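Mumance Controller Board, Rev 2
Pre-Release Inspection Checklist, with Reviewer Comments

Reviewed by Maricel Soriano, 9 January 2020

Thanks to everyone who sent me their notes ahead of time, it made this a much more pleasant read than the last one! My comments sit under each item. Where I've written "open" I would like to hear back before the files go to Bellamy for fabrication, and where I've written "okay" you can stop worrying about it.

Section A: Power and protection

A1. Input fuse rating matches the schematic and the parts list.
Okay. The schematic and the parts list agree now. The old value is still in the silkscreen text next to the holder, so please fix that while you have the layout open.

A2. Reverse polarity protection fitted on the main supply.
Okay.

A3. Regulators come up in the right order (core, then I/O, then memory).
Open. I looked at the captures and the core and I/O rails are lovely, but the memory rail wasn't probed. I know the test point is tucked under the heat sink and it's a pain to reach. Could somebody solder a short wire to it and take one more capture, starting from a full power-off?

A4. Bulk capacitors discharge to a safe level before the cover can be removed.
Okay, with a comment. The bleed resistors do their job, but the service note tells people to wait and doesn't say how long. Please put a time in it, taken from the measurement and not from the calculation.

Section B: Clocks and logic

B1. All clocks constrained; no unconstrained paths in the timing report.
Open. The report covers 3,586 paths and two of them come up unconstrained, both on the reset synchronizer. I suspect they are harmless and only need a false path exception, but I'd like the person who wrote that block to say so in writing.

B2. Watchdog forces the outputs off when the processor stops responding.
Okay. Tested at 700 ms with the debugger detached. Bravo for remembering to detach it, because I have been caught by that myself more times than I care to admit.

B3. Unused pins set to a defined state.
Okay. The Costar tool now does this by default in the project template, though older projects you copy forward will keep their old setting, so do look.

B4. Programming file checksum recorded on the release form.
Open. The box is blank. Five minutes' work!

Section C: Bench and handling

C1. Wrist strap and ground cord tested before boards are handled.
Okay. The log is filled in for every session I checked, initials and all.

C2. Bench supply current limit set before first power-up.
Okay, but please write the setting on the traveler card as well. If a board comes back from Costeck with a problem, it is a great comfort to know how it was first brought up.

C3. Floor area kept clear of loose cables and parts.
Okay. Do keep the scope leads coiled on their hooks when you've finished with them, and sweep up wire clippings at the end of the day even if you're coming straight back in the morning. 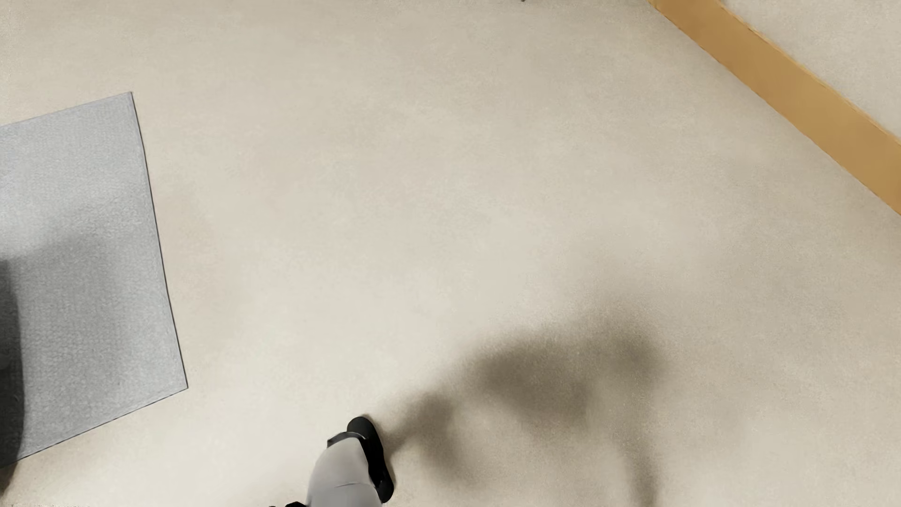
Section D: Paperwork

D1. Revision letter the same on the schematic, layout and parts list.
Okay.

D2. Changes since Rev 1 listed with a reason for each.
Open. The list is there and it's thorough, but the connector change has no reason given.

Send replies to me directly, and put the item number in the subject line so I can file them.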